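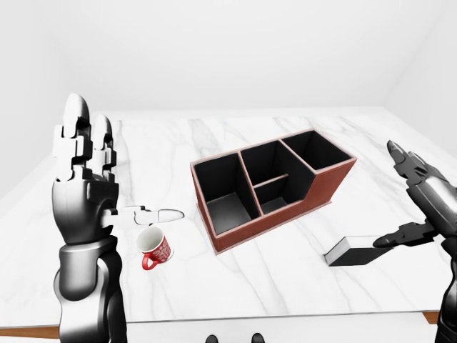
Simulating the hands before I wire the second one

I spent most of April on the table scene for the Vondar build. Two hands, a red mug, the brown desk organizer and a flat black block, all on white marble. My real bench is scratched pine, but the marble model was already in the library.

The left thumb still sticks out too far when the hand is open. I cut the joint limit by 9 degrees and it reads better in the plots. The right hand I haven't touched.

Next is the mug handle. The collision mesh on it is too coarse, so I'm redoing it tonight and running 20 grasps on each side. The servos for the second hand are still in their bag on the shelf.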